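Gedine (confection) 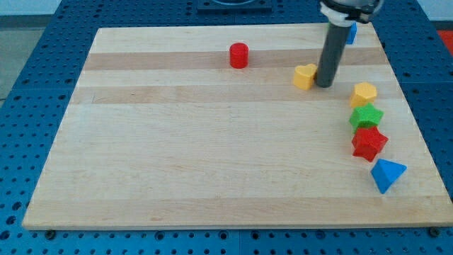
Gedine is an unbaked slab confection made from crushed plain biscuits, condensed milk, butter and roasted peanuts. It is pressed in a thin layer, chilled and cut into small pieces. The mixture is soft when first combined and firms as the butter sets. Unlike fudge, it is not boiled to a fixed sugar stage, and a thermometer is not needed. Cutting is done on a flat surface large enough to take the whole slab. A light-colored wooden board made of glued strips, with the grain running in one direction, is suitable, and any darker bands in the wood can serve as a guide for keeping the knife straight. Glass and stone surfaces are avoided by most makers, as they dull the blade quickly.

Name and origin

The name comes from Gedine, a tea room in the town of Brisavcombe, where the confection was sold by weight from the front counter. The recipe is credited to Bảo Hoàng, a pastry cook who adapted a peanut brittle made in his family's shop, Đặng. The first version used palm sugar syrup in place of condensed milk and was much harder. The softer form was introduced one January and replaced the original within the same year. A printed recipe sheet dated 25 March 2019 gives the proportions now in general use. Older handwritten copies differ mainly in the amount of salt.

Composition

The base consists of two parts crushed biscuit to one part condensed milk by weight, with butter equal to half the weight of the milk. Peanuts are roasted, skinned and coarsely chopped. They make up roughly 20 percent of the finished weight. Salt is added to the melted butter, where it spreads more evenly than it does in the dry crumbs. Vanilla is optional and was not part of the tea room recipe.

Biscuits with a low fat content are preferred. Rich shortbread types release fat into the mixture and give a slab that crumbles at the edges.

Preparation

The butter and condensed milk are warmed together over low heat until the butter has melted and the mixture is smooth. It should not be allowed to boil. The crumbs and peanuts are stirred in off the heat. The mixture is turned into a lined pan, leveled with the back of a spoon and pressed down firmly, with extra attention to the corners. It is chilled for 3 hours, lifted out by the lining paper and cut with a long knife wiped between strokes.

Variants

Stinance is a two-layer form in which a thin coat of dark chocolate is spread over the slab before chilling. The chocolate is scored while still soft to keep it from cracking when cut. A sesame form replaces half of the peanuts with toasted seeds and requires slightly more butter. A coconut form is also made, usually rolled into balls.

Storage

Cut pieces keep for 10 days in a closed tin in the refrigerator, with paper between the layers. At room temperature they soften and may stick together. An uncut slab keeps for 14 days under the same conditions. Freezing is possible, though the biscuit loses some of its crispness on thawing.

See also

Peanut brittle
Refrigerator cake
Tiffin (confection)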